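## 4. Setting up the practice cell

This section covers the Purkoleo two-arm kit from Okico. It assumes the column is already standing, both arms are bolted to the bracket, and the Montecinos software is installed on your computer. If any of that is still to do, go back to section 3.

Work through the simulated cell first. The real arms stay switched off until step 9.

> **Caution:** Keep the main switch locked off while you work in simulation. The software can talk to real arms and simulated arms in the same session if both are connected.

### 4.1 Load the cell

1. Start Montecinos and wait for the status bar to turn green.
2. Open **Cells > Library** and choose **Workbench, two arms**.
3. Set the arm type to Purkoleo. The default is the older Cesau arm, which has a shorter forearm and will give you wrong reach limits.
4. Under **Grippers**, pick **Two-finger** for both sides.
5. Press **Load**. The first load takes longer than later ones, as the room and furniture are built from scratch.

When the cell opens, the arms take up whatever pose was saved with it. They do not have to match each other. With the library cell, expect the left arm stretched out wide with its gripper clear of the table, and the right arm folded back so its gripper hangs over the tabletop near the blue tray.
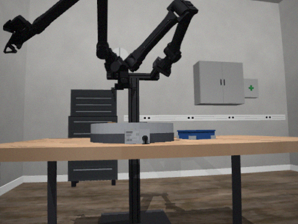
**Do I need to bring both arms to the same pose before I start a task?**
Each arm plans its own path from wherever it is, so you can start from any pose that shows no red joints in the side panel.

### 4.2 Check the work area

6. Turn the view with the right mouse button and look at the table from the front, both sides and above. From the front, the column can hide small objects near the middle of the table.
7. Click the tray, then the round grey device. Each should show a name and a position in the side panel. If one does not, it has loaded as scenery and the arms will not avoid it. Right-click it and choose **Make solid**.
8. Open **Limits** and set the tabletop height to match your own table. Measure from the floor to the top surface – not to the underside of the front edge. Then run **Sweep test** at 29 percent speed.

The sweep test moves one arm at a time. It stops by itself if a link comes too close to the other arm, the column or anything marked solid. A stop is logged with the joint number and the nearest object. Move the object or change the limit, then run the test again from the start.

> **Note:** The wall cabinet and first-aid box are part of the room and cannot be moved. If your own room has nothing on the back wall, you can hide them under **Room > Fittings**. Hiding them also removes them from the collision check.

### 4.3 Move to the real arms

9. Save the cell under a new name, close it, and switch on the arms at the main switch.
10. Open the saved cell and choose **Connect**. Enter the 17-character code from the card packed with your kit.
11. Keep one hand on the stop button and run the sweep test again at the same speed.

If the real arms stop where the simulated ones did not, check the table height first. Error E2 means the two do not agree on where the column stands, and the base position has to be entered again (section 3.6).

Kits shipped before December need a firmware update before step 10 will work. The update file is in the **Support** folder of the installer.

Section revised 15th May by Kelechi Amadi, Okico product support.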